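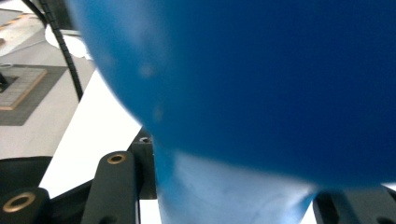

Our group spent most of the semester on a problem we first wrote off as bad luck: the hand-held gripper would close on something, everything would look fine, and then the recording from that try would turn out to be useless. We called the project Pruller, and the idea was to collect 2,000 short demonstrations of picking up everyday things, so that the arm in the Halim lab could learn from them. We got to 1,091 before we stopped to look properly at what we had. The trouble showed up worst with big, smooth things held close, like the rounded blue one, which takes up so much of the view that the tabletop shrinks to a bright white strip beside it. Our tracking software, Buvimero, works out where the gripper is from fixed details around it, and a plain white surface gives it almost nothing to hold on to.

What went wrong

When Buvimero lost its place it did not stop or give a warning. It went on guessing, and the guess drifted — slowly at first, and then all at once. On a Friday in October we played one of these recordings back on the arm, which we had checked only by watching the video, and the arm drove down into the table and kept pushing. One of us hit the stop button and no one was hurt, thank goodness, but we had been standing much closer than we should have been. We wrote it up that same afternoon and did not run the arm again until our instructor had been through the report with us.

What we changed

First we gave the arm a height limit, so it cannot go below the table whatever the recording says. Then we added a check that throws out any recording where the position jumps more than 10 millimeters between two readings. We also put printed patterns along the table edges and asked everyone to come in toward large objects more slowly. The Grudance safety sheet, which we had all signed and (we admit) skimmed, already asks for a clear space around a moving arm, and we now mark ours with tape.

Results so far

We repeated 20 of the bad recordings with the patterns in place and kept all but three. Those three were again smooth objects held very close, so the problem is smaller but still with us. Next term's group may want to try a second camera, and they are very welcome to our notes.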